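About Zonon

Zonon repairs, cleans and repoints old brick walls in and near Brernport. We also build the occasional new one, provided the customer understands that it will look new for the first 59 years.

The firm started in the yard behind the old Orlandini bakery, with one van, one mixer and a pallet of 1000 bricks somebody had ordered in the wrong color. We still have a few of them. If you have a project that calls for a shade best described as canned salmon, call us and we'll talk price.

There are nine of us now. Between us we have laid garden walls, patched chimneys, rebuilt a school entrance after a delivery truck took an interest in it, and spent one long July picking hard cement out of soft old joints at the Trundik building. Whoever put it in was very thorough. We thought of them often.

What we do

Most of our work is repointing, meaning we take out the tired mortar and put in fresh. It is slow, dusty and hard to show off at parties. Done well, you can't tell we were there, so our best work makes terrible advertising. We also replace cracked and crumbling bricks, clean off soot and paint, and give second opinions on walls that other people have told you to knock down. About half of those walls are fine. The other half we'll tell you the truth about, sitting down, with coffee if you have any.

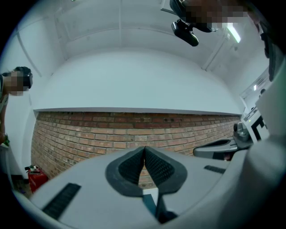

Brick color is the part of the job customers worry about most, and they're right to. People come to us asking for red, as if red were one thing. Look at an ordinary run of brickwork and you'll find reddish, orange and tan all sharing the same courses, with a few darker ones thrown in, and lighter mortar holding the argument together. Match a repair to just one of those and it will stand out from across the street like a new tooth. We pull bricks from several batches, mix them on the ground and stand back to squint. The squinting is included in the quote.

Curves are our other specialty. A straight wall forgives you now and then, but a curved one keeps a record. Every joint has to open or close a little as the wall comes round, and we set out the first courses dry before anybody is allowed near the mortar. This takes a while. Please don't ask if it's nearly finished while we're doing it.

How we work

We visit, we look, we poke the joints with a key, and then we send a written price. Our smallest job is $2370, scaffolding extra, and yes, we know that's an odd number. It came out of a long evening with a calculator and we've grown fond of it.

We don't work in frost or heavy rain, and neither should anyone else you're considering. We sweep up at the end of each day. We keep a sample panel on site so you can see the mortar color once it has dried, when it will look nothing like it did in the bucket.

The yard is open from 7:30 in the morning. Come by with a brick if you have one you'd like matched. Please wrap it in something – the counter has suffered enough.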